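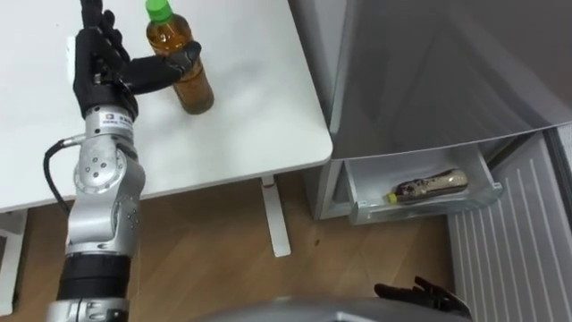

Trolamis

Control code and recordings for a two-armed robot that moves drinks between a table and a refrigerator drawer. It was built in a shared workshop, on evenings, by people who own perfectly good arms already.

What's in the box

1158 recorded runs, each with joint angles for both arms, finger positions and head camera video. 95 are marked "bad" in the index. Please don't delete them, they took real effort.

Tasks

grasp_table: close a hand on an upright bottle.
drawer_out: pull the refrigerator drawer open.
stow: lay the bottle on its side in the drawer.
fetch: stow, backward, with more swearing.

Running it

Start the Maurya driver first, then the planner. The other order works too, until the left wrist homes itself through whatever is nearby. Keep the table 4 inches clear of the refrigerator door – the elbow swings wider than the model thinks.

Known problems

Clear plastic confuses the depth estimate, so the thumb tends to arrive before the fingers do. A nudge of 2 degrees at the wrist helps with tall bottles and ruins short ones.
Petness, our grip-force script, has one setting for full bottles and one for empty ones. It can't tell which is which. You have to type it in.
Glass is not supported. The floor has opinions about this.

License

Code and data are free to use with credit to the Geltelico workshop. Drinks not included.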